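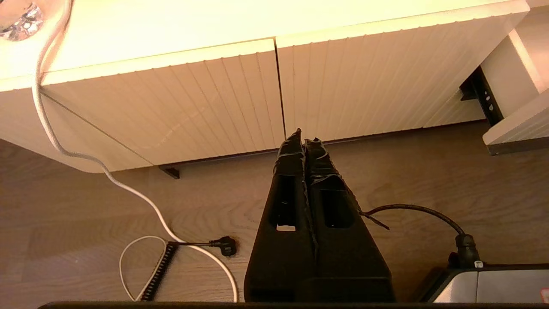
We finally gave in and bought a new cabinet for the back room. I'd been eyeing up the ribbed sort for ages (you know the ones, all narrow grooves down the front) and when the Vendotetti came up in the Ploltwood clearance in September I ordered it before I'd even measured the wall. Luckily it fits, with 5 cm to spare!

It's white, although with the evening light on it the grooves go a soft yellowy beige, and I like it far more than I thought I would. Two drawers side by side, flat top, job done. The left one already holds candles, batteries and every takeaway menu we've ever been given. The right one is meant to be for table linen but I only own two tablecloths, so it's mostly wrapping paper and a bag of ribbon I refuse to throw out.

Dusting is the one thing I hadn't thought through. Grooves collect fluff. I tried a cloth, which was useless, and then a soft paintbrush, run down each line from top to bottom, and that does the trick. It takes me nine minutes if I put the radio on.

The floor is the same wood-look laminate we put down when we moved in, and I was worried it would be too much brown against all that white. I think it warms the room up. My other half wants a rug. I've been looking at a Pandirau one in a sort of oatmeal, but it would only hide the grain, and I like the grain — so we're still arguing.

Next job is the other white unit. I want baskets on the lower shelf, and the Peng ones I've got upstairs are five centimetres too deep, typical. If anyone knows of shallow ones that don't cost a fortune, leave me a comment. I'm off to sort out that ribbon.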